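Wire, Turnbuckles and a Clothesline That Stays Up

I have spent most of June tightening things. The clothesline first, then the side gate, then the shade over the back steps.
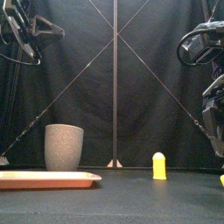
Blagoje Mladenović wrote after my last post that I was wasting my time with rope, and that any line longer than a person can jump across ought to be wire with a turnbuckle in it. He also said I should quit tying the end off on the fence. I had already bought the rope, so I used it for one more week and then gave up and did what he told me.

The old clothesline was cotton rope between the garage and a four-by-four post at the back of the yard. It came with the house. Every spring I untied it, pulled it as hard as I could and tied it again, and by the second load of towels it had a belly in it. Sheets touched the grass. I blamed the rope for years, but the post was just as bad. It had been set in dirt with no concrete, and you could rock it with one hand.

I dug it out over two evenings. The bottom foot was soft all the way through. I got a new one from Rodrigues, which is the lumberyard on the road to Vadurik, and paid extra for the kind rated for ground contact. It went into a hole I should have made deeper, with three bags of concrete. I let it sit four days before I hung anything on it. The bag said less, but rain was coming through and I had no laundry that couldn't wait.

For the line itself I bought 64 feet of vinyl-covered cable. It runs out to the post, through a pulley and back, so I get two lines for hanging and can pull the clothes toward me from the step. There is a turnbuckle on the house end, where I can reach it without a ladder. If you haven't used one, it's a metal body with a threaded piece in each end, one cut the regular way and one cut backward. Turn the body and both ends draw in together. Start with it opened nearly all the way out. I did my first one half closed and used up all the travel before the slack was gone, and then I had to take the clamps off and start over.

The clamps are the other thing I got wrong. The small U-shaped ones have a saddle side and a bolt side, and the saddle goes on the long part of the cable, the part that carries the load. The bolt goes over the short tail. Mine were on backward, and the cable had a crimp in it when I took them off. I cut that piece away and lost a foot. I also stripped the vinyl back under the clamps this time, which the package tells you to do in very small print.

Then the tension. I had it in my head that a clothesline should be straight. It can't be, with anything on it, and the closer you try to get, the more it pulls on whatever is holding it. A friend at work had a hanging scale for weighing luggage that went up to 110 pounds, and I hooked it in with the line bare, just to see. It hit the top and stopped reading well before the line looked straight to me. I backed it off until there was a few inches of dip in the middle and left it there. With a full wash on it the sheets clear the grass, and the post hasn't moved that I can tell.

The gate was easier. It had been dragging on the latch side since winter, enough to leave a groove in the walk. A gate kit from the hardware store in Plandutport came with cable, two corner plates and a turnbuckle, all for less than a new hinge would have cost me. The one thing to know is which way the cable runs. It goes from the top corner on the hinge side down to the bottom corner on the latch side, so that it lifts the corner that sags. Run the other way it does nothing at all. I propped the gate on a scrap of wood, put the plates on, and turned until the scrap slid out. I went one more half turn and the latch lined up for the first time since I've lived here.

The shade over the steps is not finished. It's a triangle of cloth with a ring in each corner. Two corners are on the house, on eye bolts that go into the framing. The third is supposed to go to a post by the steps, and I haven't decided whether to put in another post or use the corner of the deck. Vasilis Stoyanova thinks the deck rail would hold it. I don't. The wind gets under that cloth and the whole rail shakes, and I just finished coating those boards with Pumodeck and would like to leave them alone for a while.

Total for the three jobs so far is 135 dollars, counting the post, the concrete and the cable I ruined. The turnbuckles were the cheap part. I bought galvanized ones, though the store had plain zinc for a dollar less and stainless for a lot more. I put a bit of grease on the threads and ran a short piece of wire through each body so it can't unwind itself. The line moves all day when there's wind, and the one on the house had already backed off two turns before I wired it.

I still have the cotton rope. It's holding up the tomatoes, and so far it's doing fine at that. If anyone has put up a shade like mine and found something solid to tie the low corner to, leave a comment. I'd like to have it up before the afternoons get any hotter on those steps.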